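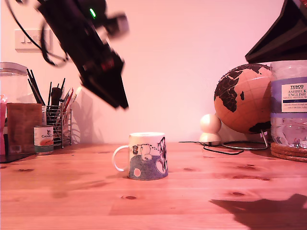

Notebook, finishing bench — December, hardwax oil trials, second round

Purpose: settle on a finish for the Clindmont tables before the remaining tops are sanded. The first round compared three oils on offcuts and told us little, as the offcuts came from different boards and took colour differently. This round uses one oil (Skerkier matte, natural) on one board, cut into 7 panels and numbered on the underside from the butt end.

Preparation. All panels planed together, then sanded 80, 120, 180. Panels 1 to 3 stopped at 180. Panels 4 and 5 taken to 240. Panels 6 and 7 taken to 400 to see whether the surface closes up too far for the oil to get in. Dust lifted with the vac and a dry cloth. No water popping this time. Last round the raised grain on the wetted pieces hid everything else we wanted to look at.

Application. White pad, thin coat, left 15 minutes, wiped back with cotton. Second coat next morning on all panels except 3, which is the single-coat control. Shop temperature sat at 19 both days. Humidity 49 per cent on the wall gauge at the first coat; not recorded at the second. 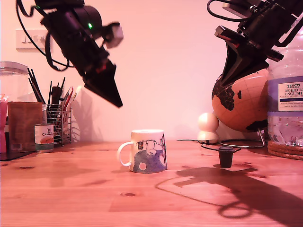
Drying was slower than the tin suggests. Panels 1 and 2 were touch dry by 4 pm, panel 5 was still grabbing the cloth. The likely cause is too much oil left around the knot on 5, where it kept bleeding back up for most of the afternoon. Wipe knots a second time after half an hour. Note this on the job card.

Colour. Judge under the daylight tube only. Under the warm lamps every panel goes pink and the difference between 180 and 240 disappears. Under the daylight tube the 180 panels are a shade deeper and the grain lines read more strongly. The 400 panels look pale and a bit dry, with less contrast in the knots. I would not use 400 on anything that has to match the sample the client signed off.

Stain test, after 7 days cure. Black tea, red wine, vinegar, cooking oil, one drop each under a watch glass, one hour, then wiped with a damp cloth.

Panels 1 and 2: tea left a faint ring, wine nil, vinegar nil, oil nil.
Panel 3 (single coat): tea and wine both marked. Vinegar dulled the sheen.
Panels 4 and 5: tea very faint, rest nil.
Panels 6 and 7: wine marked on 6 but not 7. No explanation. Repeat.

Ring test. Next item, and the one the client asked about. Metal containers stood on a damp surface overnight are the worst case, worse than mugs, as the rim holds a thin line of water against the finish.

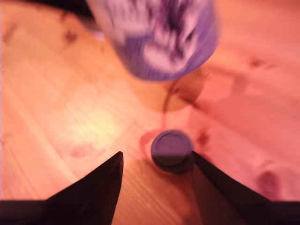
Contact shape matters more than weight in this test. A flat base spreads the water and leaves a broad dull patch that buffs out; a sharp rim leaves a narrow line that does not. Doležal's method sheet calls for a glass tumbler, but a tumbler will not show up rust staining, and rust is what we get called back for. A tall cylindrical can like the purple one is nearer the shape we want, provided the bottom edge is checked first. If it is rounded over, the contact line will be softer than a cut rim would give, and the result should be logged separately. Check for bare steel at the seam as well.

Plan for the ring test: panels 2, 4 and 7, one can and one tumbler on each, left from 5 pm to 8 am. Photograph under the daylight tube before buffing and again after. Measure the width of any mark with the loupe.

Repairs. Sanded the tea ring out of panel 1 at 240 and spot oiled. The patch is visible at a low angle but blends from standing height. Acceptable for a café top, doubtful for a boardroom.

To do:
Order another litre from Erkport — check the batch number against the current tin.
Repeat wine on 6 and 7.
Record humidity at every coat.
Relabel panel 5, number has rubbed off.
Leave panel 3 on the windowsill, half covered, for the fade check.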